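손목 카메라로 시연 데이터 모을 때 몇 개부터 학습 돌려보시나요?

Seraina Egger
안녕하세요! 요즘 집에서 로봇 팔로 그릇 옮기기 시연 데이터를 모으고 있는데 너무 재미있어서 밤마다 붙잡고 있습니다. 플라스틱 그릇이랑 스테인리스 그릇을 같이 쓰고, 화면은 손목 카메라 하나로만 받아요. 2월에 시작해서 지금 시연이 325개 쌓였습니다. 400개를 채우고 학습을 돌릴 생각인데 그 전에 한 번 돌려보는 게 나을까요? 그리고 스테인리스는 반사가 심해서 빼야 하나 고민입니다. 잡다가 놓친 시연도 지워야 하는지 궁금해요. 경험 있으신 분들 얘기 꼭 듣고 싶습니다!

Grutau
325개면 당장 돌려보세요. 저는 다 모으고 나서야 시작 자세가 전부 똑같다는 걸 알고 절반을 다시 찍었습니다ㅠㅠ 15개 정도는 학습에서 빼서 검증용으로 두시고요.

Ruddock
와, 이런 질문 반갑네요! 스테인리스는 절대 빼지 마세요. 반사는 조명에 따라 계속 달라지니까 오히려 낮에도 찍고 밤에 등 켜고도 찍어서 골고루 넣어주는 게 좋습니다. 저는 그릇 위치를 매번 손으로 대충 옮기다가 어느 순간 늘 같은 자리에 놓고 있더라고요. 그 뒤로는 상판을 칸으로 나눠서 주사위를 굴립니다(이거 은근히 재밌어요!).
놓친 시연은 두 가지로 나눠보세요. 놓쳤다가 다시 잡아서 끝낸 건 살리고, 그냥 중단한 건 따로 폴더에 빼두시면 됩니다. 다시 잡는 동작이 데이터에 있으면 정책이 헛집었을 때 멍하니 서 있는 일이 확 줄었어요.
손목 카메라만 쓰신다면 집게 손가락 두 개가 화면에 늘 들어오는지도 확인하세요. 벌어진 정도가 보여야 접근 각도를 배우기가 한결 쉽습니다. 저는 그릇에 다가가기 전 화면이 대략 이런 느낌일 때 결과가 제일 좋았어요. 두 손가락 사이로 탁자가 보이고 그릇은 위쪽에 들어오는 정도요.

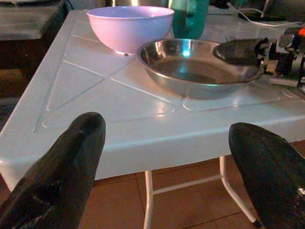
Dravuta: 조명 바꿔서 찍는 거 저도 찬성이에요! 그런데 시연 속도도 좀 맞춰주세요. 저는 초반에 찍은 느린 것들이랑 손에 익은 뒤에 찍은 빠른 것들이 섞여서 팔이 중간에 자꾸 머뭇거렸는데, 느린 쪽을 다시 찍었더니 훨씬 부드러워졌습니다.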